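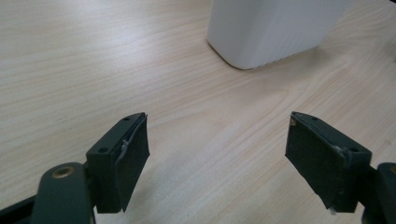
## Marked pale wood table, is it oil or varnish?

**plarer_79**

We bought a second-hand kitchen table in July from a house clearance near Skalby. Pale wood, fine grain, much nicer than anything else we own, so naturally a visitor put a hot teapot on it within the week. There is now a cloudy white ring the size of a saucer at one end.

I've read that you should rub it with mayonnaise. I've also read that you should never rub it with mayonnaise. My mother-in-law favours an iron and a tea towel. Before I start cooking on the thing, how do I find out what finish it has? The seller said "the normal one".

---

**Tennant**

Put a drop of water somewhere out of sight, underneath a leaf if you have one, and leave it for ten minutes. If it sits there in a bead, you've probably got varnish or lacquer, or a fresh coat of wax. If it sinks in and leaves a dark spot, it's oil or next to nothing.

A white mark is usually damp caught in the finish and hasn't reached the wood. Black would be worse news. Your mother-in-law is nearly right: dry iron, lowest setting, no steam, folded cotton cloth, a few seconds at a time, and look after each go. I've shifted two rings that way and made one bigger, so do stop if it isn't helping.

If it's oiled, a light rub along the grain with 240 grit and a thin coat of oil will sort it. Wipe off what hasn't soaked in after 16 minutes or it goes sticky and collects toast. Lay the rags flat outdoors to dry, as oily ones left in a heap can catch fire.

---

**itine**

Mayonnaise works. Did ours. Smelled of sandwiches until Christmas.

---

**halfaplank**

Please don't sand until you know it's solid. Plenty of pale tables are veneer, and you can go through that in an afternoon (mine took 40 minutes, and I was being careful). Look at the end: if the grain on top doesn't carry on over the edge, leave the sandpaper in the drawer.

A man quoted me 200 to refinish the lot. I bought a tablecloth.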